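The bench rules have been rewritten, and this time they fit on two sides

If you have walked past the long bench in Brzozowska Hall lately, you may have noticed that the old laminated sheet has come down from beside the door. It had served us well enough, but it was written when the only thing going on in there was stacking blocks, and most of it dealt with keys, coats and who was allowed to touch the thermostat. We do a good deal more with the two arms now, and a good deal of it involves bottles and cups, so over the winter we sat down (several times, with a lot of coffee and more than one long argument about tape) and wrote the thing again from scratch. Version 2 takes effect in May, and we wanted to tell you what is in it before you find it pinned up and wonder where your favorite paragraph went.

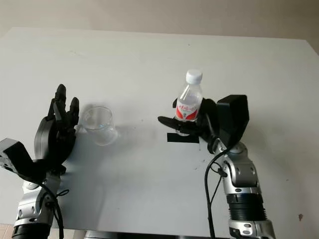 From the Ikar Bench Group, Robotics and Automation

Let us start with the part that will affect most of you, the placement marks. Anything a hand is going to pick up or set down at a fixed spot gets a strip of black tape under it, laid flat with the ends pressed down. Black only, please! We know there is a drawer with lovely colored rolls in it, and we know that some of you had a whole system worked out with the yellow and the green, but two people starting the same task on different days read those colors in two different ways, and we lost an entire afternoon of runs to it. One color, one meaning. If your task doesn't need a fixed spot, leave the tabletop bare, and if you are finished with a strip, peel it up and take the sticky residue off with the wipes in the second cabinet.

While we are on the tabletop, wipe it down at the start of your slot, even if the group before you swears that they did it at the end of theirs. Smudges and crumbs seem like nothing, and for most of what we do they are nothing, but when you are comparing runs from one week with runs from the next, it is nice to know that the table started out the same way for everybody. We have gone back and forth on whether a small mark that won't come off should be written down. The answer we settled on is yes, once, in the front of the bench book, and after that you can forget about it.

Now to water. The old sheet said "no liquids" and everyone, ourselves included, had been quietly working around that for longer than we'd like to admit. The new rules allow water, and only water, in a sealed bottle from the store cupboard. The cap stays on for every approach, every grasp and every tilt until the motion has been signed off. Sign-off means that a second member of the group has watched the full motion with the cap on, start to finish, at the speed you intend to use, and has put their initials in the book. After that you may open the bottle, with a tray and towels within reach of the operator's chair.

We expect some grumbling about the second pair of eyes, and we have heard it already from the early morning people, who tend to have the room to themselves. Please bear with us on it. If your slot is before anyone else is in, do your capped runs then and get your initials later in the day. There is always something useful to do with a capped bottle, and a lot of what goes wrong in a pour goes wrong long before the tilt – a grip too low on the label, a thumb that lands beside the bottle when it should be under it, a wrist that has nowhere left to turn. 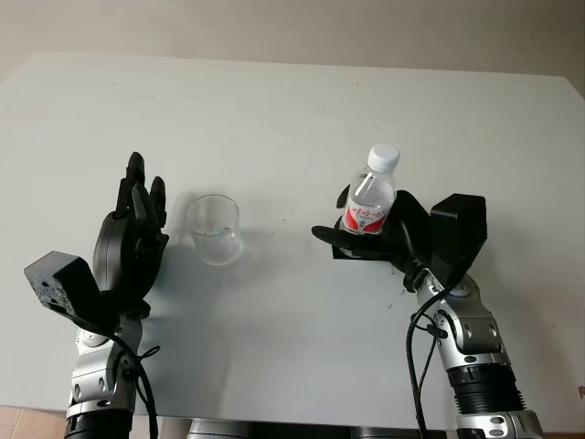 The idle hand gets its own paragraph now, which it never had before. On the old sheet there was a single line telling you to "park the unused arm," and we found out, by asking around, that there were at least as many ideas of what parking meant as there were people using the bench. Some folded the arm all the way back, some left it wherever the last task had ended, and some switched it off, so that it then had to be brought up again for the next person. From now on, an arm that isn't doing the work holds still in an open-handed pose, powered, with the fingers clear of every object on the table. It may stand close to a cup if the task will call on it later. It may not touch the cup, and it may not hold anything of its own unless the task sheet says so.

Cables got a fair amount of our attention too. Before each slot, take each wrist slowly through the turns your task will need and watch the loop as you go. You want enough slack for the full turn and no more, and you want to see that the loop stays away from the fingers and from the rim of anything standing on the table. If you have to move a tie, move it, and then write down that you moved it. The people after you will be very glad of that line in the book, especially the Merken team, who borrow the bench on the last Friday of the month and have been wonderfully patient with us.

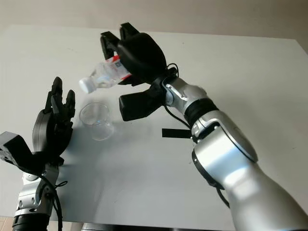 Capped bottle tilted by the right hand, with the cup standing below it.

Cups come next, and we'll be brief (or brief for us). Use one from the shelf, check the rim and the base for chips or cracks before it goes on the table, and note in the book which kind you used. Glass and plastic behave differently under the fingers and they do not look the same to the cameras either, so please don't swap one for the other halfway through a set and carry on under the same run number. Start a new number. It costs you a minute.

People have asked where they should stand. The rule is simple: while the arms are enabled, everyone keeps 40 inches back from the table edge, and the operator keeps one hand on the stop. Nobody reaches in to straighten a bottle that has ended up a little crooked, however tempting it is, and believe us, we know how tempting it is. Stop, wait for the arms to come to rest, disable, fix the bottle, step back, enable, and carry on with a note that the bottle was moved by hand. That last step is the one that gets skipped the most. When we went through the book for the old rules, all 1,704 entries of it, we found 51 where the setup had clearly changed between one run and the next and there was not a word about why. We aren't cross with anybody, several of those were in our own handwriting, but it is a pity to have the runs and not be able to use them.

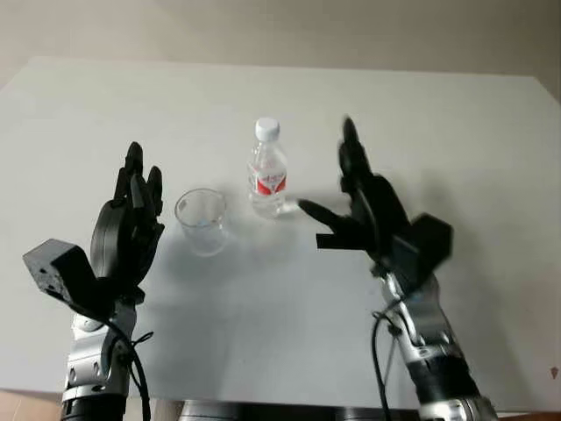
Approach speed is the one place where we have left some room for judgment. The first few approaches to any new object should be made at the slow setting, from the side, with the hand open wide before it gets near. Once you have a grasp you trust, you can raise the speed one step at a time, and you should go back to slow whenever the object, the cup or the position changes. We talked about setting a firm number of slow approaches and in the end we didn't, as the tasks are too different from one another. If it turns out to be too loose in practice we will tighten it up in the fall.

A word on the end of your slot. Hands empty, bottle back in the cupboard, cup rinsed and upside down on the rack, arms in the rest position, book signed. If water went anywhere other than into a cup, write it down, even if it was a few drops and you dried them right away. Spills on the table go in the book. Spills on the floor go in the book and also get a call to the front desk, and the slot ends there until the floor is dry.

We borrowed shamelessly from our friends at Jorkon, who let us read their own bench rules and whose checklist for cable slack is so much better than ours that we more or less took it whole, with their blessing. If you are over that way, do thank them.

Printed copies will be on the hook by the door in Brzozowska Hall and there is a stack in the mail room for anyone who likes to keep one at their desk. You will need to sign the last page before your first slot under the new rules, including those of you who have been on the bench for years. Comments are welcome and can go in the gray box under the hook or straight to the Ikar group's mailbox. The tape drawer is going to be cleared out at the same time, so if you want the yellow and the green for something at home, come by and help yourself.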